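Wiping down a basin, and other things we make too hard

The cleaner I went to see has looked after rented bathrooms for the holiday lets firm Esia for years, and she doesn't think much of my questions. I'd brought a list of products. She read it and handed it back.

"Half of that is perfume," she said. "You want a cloth and water, and a bit of washing-up liquid if someone's been shaving."

I wasn't convinced. The Zeletti guide, which Esia gives all its cleaners, sets out a method for a white ceramic basin that runs to over 600 words. She says she got through two pages.

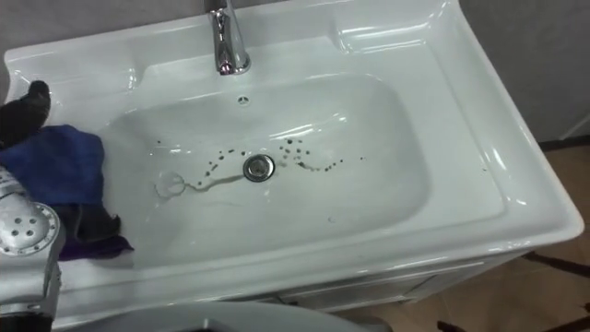 Her own way is to start at the back, behind the tap, and work towards the plughole. Brown spots in the bowl get wiped inwards. I asked whether that simply moved the dirt about. "It moves it down the drain. Where else do you want it?"

She's firm about blue cloths for basins and never for toilets. I suggested that the colour was for show if nobody checked. "I check," she said.

What about the shine? Rey sells a polish for chrome taps that promises 100 days without marks. She laughed at that one. In a hard water area, she reckons, you'd be lucky to get 2. Any specks still in the bowl after the first wipe get a second, and she's done.

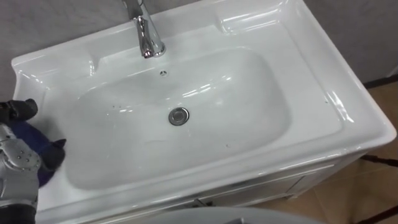

The bits people miss

Under the front lip, she says, and the overflow hole. She goes round its edge with a corner of the cloth. I still think a brush would do it better, and told her so. "Then bring a brush."

She leaves cupboard doors until last, and gives the floor beside them a quick going-over.

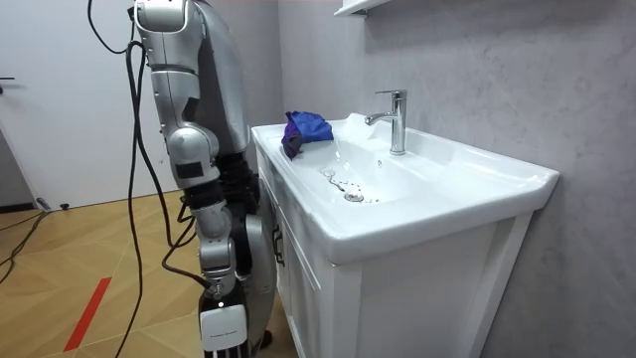 SKULUM, May 6, 2026. I tried her method at home on my own basin. It looked fine by the evening. I'm keeping the brush.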